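Galolov butcher-block bench top: review after eight months
Posted April 2, 2020

I bought the Galolov top in August to replace a painted board that had gone soft at one corner. It cost £315 with delivery from Lernport, in the blond finish. They do a darker one under the Niven name for a bit more, and I have not tried that.

The top came already oiled and needed nothing doing to it before use. It is made of light strips in slightly different shades, so small marks get lost in the pattern. I fixed it to the frame with 16 screws. Two of the pilot holes were shallow and I had to drill them again.

Most of what I do on it is sorting: bags, card, packaging, things that need to go in a bin or back on a shelf.
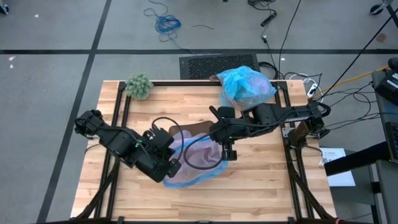
Thin plastic bags slide easily on the surface, which is good when you are clearing up and a nuisance when you are trying to fold one. Card stays put better. Tape comes off cleanly if you do not leave it overnight. I left a strip on for a week and it took some of the oil with it, and that patch is still dull.

The finish is shinier than the shop photos suggest. Under ceiling lights you get bright streaks across the grain, and anything dark and tall shows a blurred reflection. If you work with small clear parts you may want a mat. The Cemov mat fits, but it curls at the ends.

Heavy things have left no dents so far. I drag a full waste bin across it most days and there is one faint scratch, which went after a rub with oil.

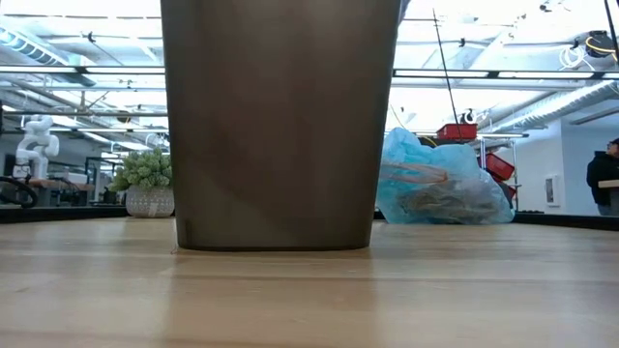 Tanvir Wanigasekara writes that the shine on theirs wore down after the second coat of oil, and that a grey plastic bin left standing in one spot for a month made a pale ring. Sanding lightly along the grain got rid of it. They also say the underside comes without any oil at all, so it is worth doing that before fitting.

I did not oil the underside of mine and it has stayed flat, but the room is dry. I will do it when I next have the screws out.

Four stars. One off for the pilot holes.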